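3.2. Normas de preparación del puesto

El protocolo de Protetti dedica 81 líneas a la limpieza de la lente y 2 a la colocación de la prenda, reparto que dice bastante sobre quién lo redactó. En Ornska adoptamos una versión más corta: la mesa se despeja salvo la prenda, los dedos de la pinza empiezan abiertos y los dos marcadores fiduciales deben verse antes de grabar. Una demostración que incumple cualquiera de estos puntos se descarta, por bonita que haya quedado (véase la Figura 3).

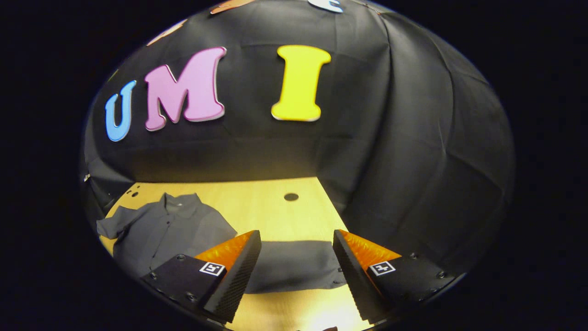
Figura 3. Puesto de trabajo con camisa gris, visto desde la pinza manual.

La regla del descarte fue la menos popular. De 312 demostraciones revisadas perdimos 70, casi todas por un marcador tapado - y casi todas defendidas por su autor con argumentos que no caben en esta sección. La guía Dinsa permite recuperar esos casos por interpolación; Batov lo prohíbe. Seguimos a Batov, cuyo texto tiene además la cortesía de caber en una página.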